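Getting old varnish haze off a tabletop without stripping it?

Posted in Furniture & Finishes

I picked up a long light wood table from a school clearance in Dellunley and I love it, but the top has a cloudy look that comes and goes depending on where you stand. It's worse at one end, where I think a radiator used to be. Soap and water made no difference. I tried furniture polish and it looked great for a day, then the haze was back by Tuesday. The finish feels smooth and hard and there's no peeling. Do I have to sand it back to bare wood? I have a palm sander and not a lot of confidence.
hazelpatch

Oh, please don't sand it yet! I was in exactly your shoes with a table from the Mokwood hall sale and I'm so glad I waited. A lot of that cloudiness is old polish sitting on top of the varnish, layer on layer of it, and soap won't shift it. Get some odorless mineral spirits, open all the windows, put on gloves, and wipe a patch the size of a dinner plate with a soft white cloth. Mine came away the color of strong tea (so satisfying). Keep turning the cloth to a clean side and keep going until it stays white. Lay the used cloths flat outside to dry, don't ball them up in the trash.

Then leave it overnight. If the patch is clear in the morning, do the rest the same way and you're finished, no sander needed. I did mine over two evenings and it took 6 cloths, all cut from one old sheet.

If it's still a bit dull, try the finest steel wool you can find, 0000 grade, with a little paste wax, and rub in long straight strokes with the grain. Light pressure! Buff it after 40 minutes or so. Mine isn't a mirror and I like it better that way, it looks like a table people eat at.
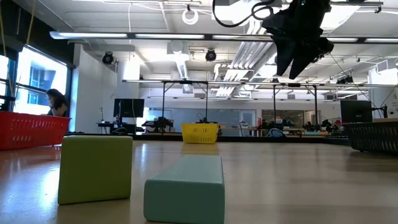
One more thing, get down low and look across the top toward a window or a ceiling light while you work. Straight down, everything looks fine and you'll swear you're done. From the side, every missed streak jumps out at you. I found a whole strip I'd skipped near the middle and I'd already put the wax away. Good luck, and please come back and tell us how it goes!
lennox_porch

Just sand it. Start at 120, go up to 220, new coat of poly, done in a weekend.
Nater

Nater's way works if the top is solid, but check the edge first. If it's veneer, a palm sander can go through it before you notice. I'd do the mineral spirits test either way, it costs next to nothing. And if the haze is down in the varnish itself, which can happen near heat or damp, the cloth won't fix it and you're looking at a new finish at that end at least.
bench252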